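4.2 Firmware locks and the repair of household appliances

The second part of the study looked at the software restrictions that makers place on domestic appliances and at what these mean for people who try to mend them. Earlier work on repair has tended to treat the matter as one of spare parts and tools. Our interviews suggest that this view is now too narrow. In many of the cases reported to us the correct part had been found, bought and fitted, and the appliance still refused to run until its control board had been told, by means of a code held by the maker, that the new part was allowed. We call this practice pairing, following the usage of the repairers themselves.

Records were gathered from three independent workshops in Jallness and Flistness over 20 months. Each workshop kept a log of jobs on a form agreed beforehand, giving the type of appliance, the fault as the owner described it, the fault as found, and the outcome. After duplicate entries had been removed, 551 jobs remained. Jobs were marked as blocked where the repairer had found the fault and had a working part to hand but could not complete the repair without access to the control software. Two of the authors marked the jobs separately and settled differences by discussion. Where the log was unclear the workshop was asked, and if the repairer could no longer recall the job it was left unmarked and does not enter the analysis.

Blocked jobs were not spread evenly across the types of appliance. Dishwashers and washing machines with a network connection made up the greater part of them, followed by ovens with a separate display board. Kettles, toasters and the simpler kinds of hob hardly appeared. Age mattered as well. Repairers held that machines sold in the last 7 years were far more likely to carry a lock than older ones of the same make, and the logs bear this out for dishwashers, though for ovens the numbers are too small to say.

The interviews also covered the controls through which an owner meets the software at all. On many kitchen appliances these are few, and the service menu, where one exists, is reached by pressing them in an order that the printed manual does not give (for a simple two-button panel, see Figure 3).
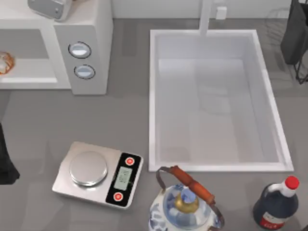
Figure 3. Simulated kitchen, seen from above. The appliance panel with two round buttons is at upper left.

Chrysanthi Stamatopoulos told us that she had never once been given a service code by a maker over the telephone, and that every code she used had come from other repairers. She kept them in a notebook, by make and year, and would not take on a machine whose code she lacked. Asked whether she thought this lawful, she replied that she had stopped asking, as the answer changed depending on whom she rang.

Her account agrees with the others in its main points. Codes pass between workshops by word of mouth and through closed message groups, and a repairer who is new to the trade may wait some months before being let in. Several of those interviewed drew a line between reading fault codes, which they thought harmless, and replacing the firmware on the board, which they would do only for their own machines. The reasons given were mostly to do with liability. A heater or a door lock governed by altered software might fail in a way that the maker's tests had ruled out, and the workshop's insurance would not cover the result.

Ettore Villa took a different position. In his view the risk is the same whichever board is fitted, provided that the thermal cut-out is a separate part and has been left alone. He had replaced the firmware on 6 dishwashers for customers who signed a form accepting it, using a tool known as Shehu that is passed around among repairers. We were not able to test the tool and make no claim as to its safety.

A smaller group of jobs raises a further question, that of appliances which worked when they were sold and lost a function after an update. Owners in this group seldom described the machine as broken. They spoke of a programme that had gone missing or of a button that no longer did anything, and some had lived with the change for months before bringing it to a workshop. The workshops, for their part, had no heading on the form for such cases and entered them under "other", so the logs probably understate how common they are. The form was changed for the last stage of the study, from July onwards, and the results of that stage are given in Section 4.3.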